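Grasolar, our free browser game, is out of beta

Trurport, 9th September

Hi all, Prasanna Wickramasinghe here, one half of Todine. I've been told a press release ought to be written in the third person, but there are only two of us and it felt silly, so you're getting me.

Grasolar is a turn-based strategy game you play in a browser tab, no download and no account. You run a struggling solar farm on the moon of Hodoroagă, and your neighbours would quite like your panels for themselves. Matches take 28 turns, and up to 4 people can play at once (or you can take on the computer, which cheats a bit on the hardest setting, sorry!).

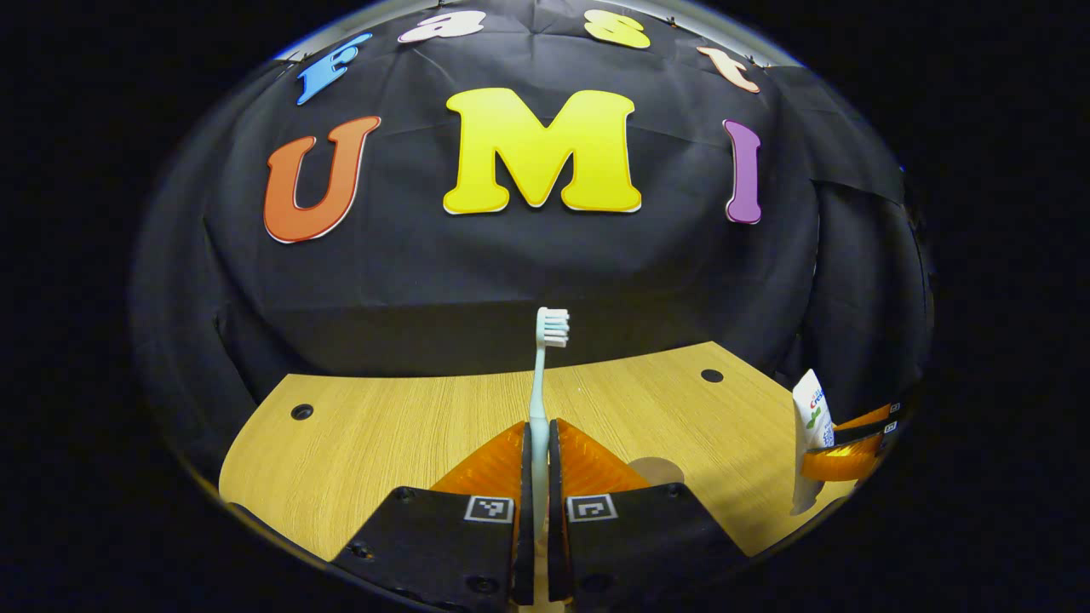

We ran the beta through August with 300 players, and they sent us 82 bug reports. My favourite was the dust storm that politely went around one bloke's base every single time. Ksawery Duda, who does all the programming, has fixed that one and is still grumpy about it. He's also rebuilt the trading screen, so you can finally cancel an offer before your rival snaps it up.

The full game is free, with a paid colour pack if you fancy pink panels or want to shout us a coffee. Saves from the beta carry over, but the old rankings have been wiped.

If you write about games and want a chat or a match, drop me a line through the Todine site. I'm usually up late.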